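Setting Up Your Water-Writing Corner
Part 2: the cloth, the rack and your first wet stroke

If you've come straight from Part 1, you already have your brushes and you've probably been itching to dip one in something. Hang on a bit! I rushed this part when I started, and I spent my first month writing on a cloth that slid all over the place (and once onto the floor, with the water dish on top of it).

Pick your table first. I use an old Lunddale desk that wobbles, so there's a folded bit of card under one leg and I've stopped noticing it. What matters more is the height. Sit down, hold your forearm out flat, and if your elbow is lower than the tabletop you'll want a cushion on the chair.

Laying the cloth

1. Unroll the cloth with the printed side up. A new one will curl, so roll it backward once, gently, and leave it for an hour.
2. Wipe the table with a dry rag. Grit under the cloth makes little bumps, and your brush finds every one.
3. Square the grid up with the table edge.
4. Put a weight on the two far corners. I have a pair of flat stones from the garden. My friend Taner Altıntaş uses jam jars, which work fine until he reaches for one.

Caution: Never put ink on a water-writing cloth. The gray marks that water makes fade out as it dries, but ink is there for good. If you do both kinds of practice, keep the ink bottle in another room while the cloth is out. I mean it.

Setting up the rack

5. Stand the rack at the back of the cloth, on whichever side you don't write with. If yours came in pieces, push each post fully home before you fit the top bar, and don't glue anything yet (you'll want to take it apart the day you move).
6. Press down lightly on one end of the bar. If the rack rocks, turn it a little and try again.
7. Hang your brushes by their loops, tips down, with a gap between them so the hairs don't touch. 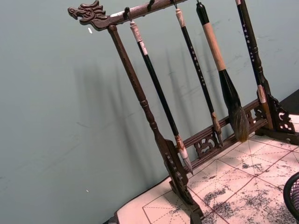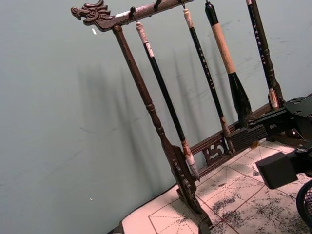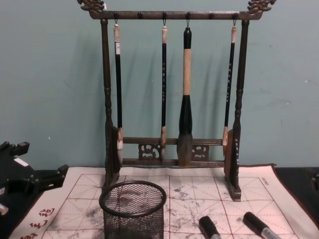
Dark wood rack with a carved dragon head on the bar.

Note: Brushes you've only used with water still need a rinse. I skipped it for ages because, well, it's water! Then Igor Brzozowska, who got me into all this, pulled one apart at the tip and showed me the dust packed up inside.

Filling the dish

8. Use a shallow dish and fill it no deeper than half the length of the hairs. Tap water is fine. If yours leaves white rings in the kettle, try filtered, as the same stuff builds up on the cloth.
9. Put the dish on your writing-hand side, off the cloth. I keep mine on a saucer, which catches the drips.

Your first strokes

10. Wet the brush all the way up, then stroke it along the rim of the dish on both sides until it comes to a point. It should feel damp and springy. If it drips when you lift it, stroke it again.
11. Make a row of plain side-to-side lines, one to a square. Don't try a real character yet, I know you want to.
12. Stop after a row or so and look at the edges. Fuzzy edges mean too much water, and scratchy gaps mean too little.
13. Wait for the row to fade before you go over it again. On my cloth that can take up to 9 minutes on a muggy day, so I work my way down and by the time I'm at the bottom the top is ready.

Caution: Don't hurry it along with a hair dryer. I tried that one October when the house was damp, and the coating puckered in one corner. It has never lain flat since.

Putting it all away

14. Let the cloth dry completely, then roll it loosely with the printed side out. Folding leaves creases that you'll be writing over forever.
15. Rinse the brushes, squeeze them with a paper towel, shape the tips with your fingers and hang them back up.
16. Empty the dish. (The cat drinks out of mine if I forget.)

Part 3 is all about how to hold the brush, so leave the table set up if you've got the room.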